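Monday, late evening

I could not write on the weekend because I was too tired, so now I put down everything together before I forget it.

At Leson we are now in the third week with the arm at the packing place. Before, I stood there myself. I took each tool, looked at it, and put it in the blue bin for the order. I did this for 15 years, and in Flundham before that I did a similar job, so my hands know the weight of every screwdriver. Now the arm takes the tool and I sit on a chair two meters away with a tablet on my knees. When it stops, I press a button and help it. On Friday I pressed the button 27 times in one shift. I know the number because the tablet writes it down for the office.
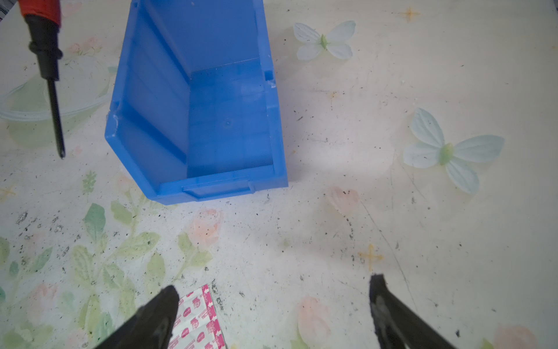
My back is better, this I must say. In winter I could not put on my socks without holding the bed. But my eyes are worse, and in the evening my head feels heavy, as after a long drive. To watch is also work. In the office they think that sitting is resting, and they asked if I could watch 2 places at the same time. I said I will think about it. I already thought about it, and I do not want it.

The other change is the talking. We used to stand in a row and speak about children, prices, soup. Now the chairs are far from each other and each person looks at her own place. At lunch we are a little shy with each other, like people on a train. Today the woman from the next place sat with me and we ate her plum cake, and it was almost like before.

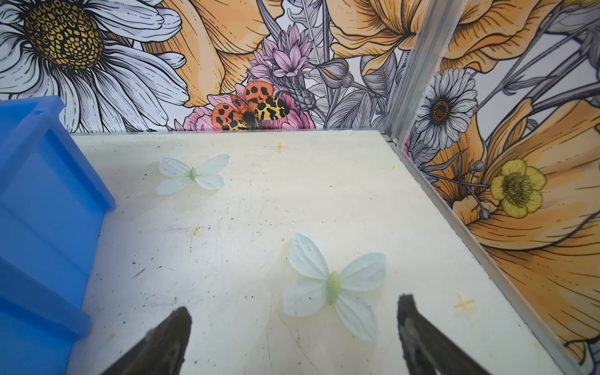
The table with its two butterflies, between the grippers and the flowered wall.

In the afternoon they gave us a paper about the new jobs. There are 3 of them, all called "operator," and for each one you must do a course in Tilville. The course is paid, but the bus is not. I read the paper two times with the dictionary. I did not find the word "packer" in it. I think I will apply, but I want first to ask if the course has a test in writing, because I write slowly.
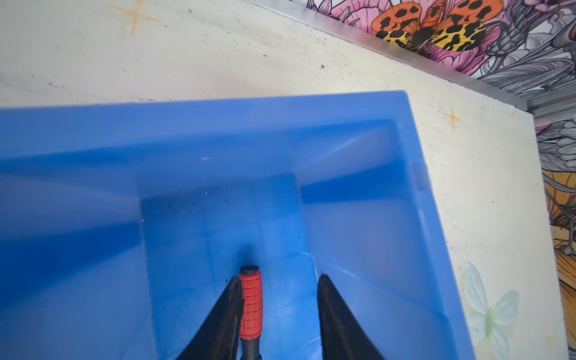

Red handle at the blue bin.

I also want to write that I was proud one time this week. The arm stopped at a tool again and again, and the technician from Goodwin wanted to change something in the program. I told him to try to take the tool lower, where the weight is, the way I always did it. He listened and wrote it in his notebook. He did not ask my name, but he wrote it. 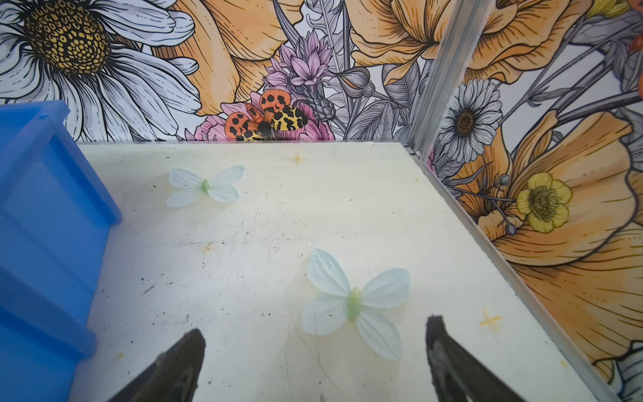

My sister said on the phone tonight that I should take the course and stop counting what I lose, because in her laundry the machines came and there was no course for anyone. I told her that she is right about the course. About the rest I did not answer, and we talked about her knee.

Tomorrow early shift. I must ask about the bus and bring back the cake plate.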